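Divton packing hall moves to new carton layout in August

Lecomte will change the way mixed grocery orders are packed at its Divton hall from the first Friday in August. The new layout covers 212 product lines, most of them bottled cleaners, boxed dry goods and soft plastic packs that share one order bin.

Under the old layout, items went into the carton in the order they came off the shelf. Heavy bottles often landed on top of light packs, and printed labels rubbed against each other in transit. Plullard, which supplies the cartons, logged 370 returns for scuffed or torn labels from the hall over one quarter. Of those, 277 involved a plastic pack with a glossy surface placed face to face with another.

The revised sequence sorts items by weight first and surface second. Glossy packs go in on edge, label side toward the carton wall, with a paper divider between neighbors. Textured panels may touch. Bottles stand upright at the short end and are held by a folded insert. Anything with a printed strip along its lower edge is handled by the body of the pack so that the strip stays clear of the grip. 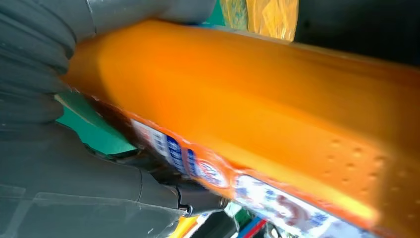
Will customers have to order differently? Orders are placed the same way as before, and the contents of each carton stay the same. Only the position of the items inside it changes.

The packing tables are being reset at the same time. Each station gets a divider rack on the left, a carton stand at waist height and a scale set flush with the tabletop. Tape moves from the table to an overhead reel. Masamard is fitting the racks and the stands in two stages, starting with the stations nearest the loading door.

Carton sizes drop from five to three. The smallest will carry orders of up to four items, and the middle size takes most household orders. The largest is kept for bottles and bulk packs. All three use the same insert, folded along different score lines, and the lines are numbered on the board.

During a trial on the night shift, 150 orders were packed to the new sequence and opened again at the other end of the delivery route. Lecomte said two labels were marked and one bottle had shifted out of its insert. The insert has been given a deeper fold on the bottle side as a result.

Deliveries from Divton will run to the usual schedule during the changeover. The cutoff for next-day orders stays at 4 p.m. Cartons in the two discontinued sizes will be used up on store transfers, and the return address printed on them remains valid.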